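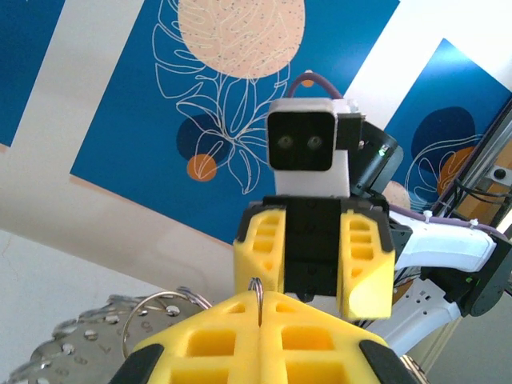
Re: Oat loaf, dense centre
From: Bukola Okonkwo
List: Warnero home baking

> I scaled the Nasida loaf to 622 g of flour and kept the water at 268 g.
> The crumb is tight and the middle is gummy. Longer bake?

Longer baking won't fix it. 268 over 622 is 43 per cent hydration, and the oats take up part of that before the flour does. Bring the water up to 400 g and soak the oats separately – boiling water, drained, not counted in the total.

Other changes I'd make:

Prove until nearly doubled, whatever the clock says. My kitchen in January needs half the time it does in winter.

Use the 1000 g tin. The smaller Palard one is too deep for this dough.

Leave it 3 hours before slicing.

Flavour is better with a spoonful of treacle.

Bukola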